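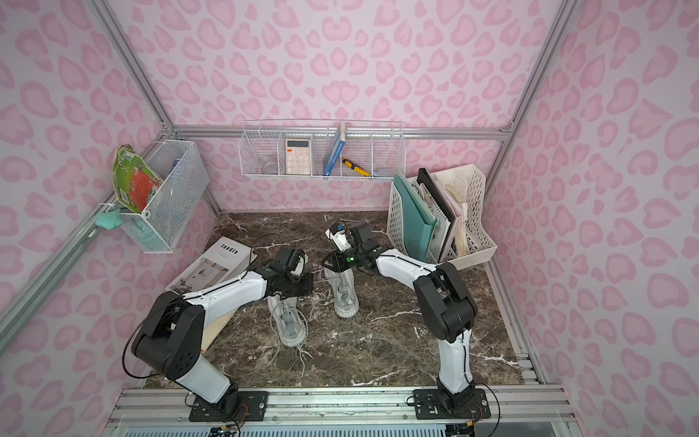

Hornell Footwear Care Study
Progress report no. 2 to the Vasconcelos Fund
Prepared by Nayara Siqueira, May 6, 2024

1. Status

Work on mesh and knit uppers is on schedule. Work on suede is behind and will carry over into June. Spending to date is $2,083 against the $3,000 released for this period. The balance is committed to replacement laces and a second order of cleaning solution.

2. Mesh uppers

Light-colored mesh sneakers remain the main test item. They show soil early and are the type most often returned to the Hornell repair counter. Each pair is handled on the bench as follows: laces loosened fully, tongue pulled forward, loose grit brushed from the toe box and heel, solution applied to one shoe only. The second shoe is left untreated as the control. Both are set side by side on the bench for grading under the same light.

Two solutions were compared. Drindum, diluted as directed, left no visible ring on light gray mesh after drying. The in-house mix left a faint yellow edge at the toe seam on four pairs. Dirceu Miranda repeated the in-house trials at half strength and the edge did not appear, but soil removal fell below the passing grade. Drindum will be used for the remaining mesh work.

3. Laces

Laces were washed in place during the first period. This was dropped in March. Dirt held under the eyelets moved into the mesh when wetted. Laces are now removed before any liquid is applied, washed in a separate bag, and threaded again after the shoe is dry. Handling time rose by 13 minutes per pair. White laces that stay gray at the tips are replaced.

4. Bench surface

Edivaldo Peixoto checked the dark marble-patterned top for staining. No marks were found. Pale shoes are easy to grade against it. Brush bristles and lint also show up clearly, and the top is wiped between pairs.

5. Records

The log holds 892 graded entries. Nayara Vieira found that left and right shoes had been swapped in part of the February set. Those entries have been flagged and are excluded from the results in section 2.

6. Open items

Suede samples from Tritodberg arrived with mixed finishes and must be sorted before testing. Anderson Figueiredo will do the sorting. A decision is needed from the Fund on whether children's sizes fall within the scope of the next period. The revised suede schedule is attached as Annex B.

Contact: Hornell Footwear Care Study, project office | © 2024 Hornell | Back to top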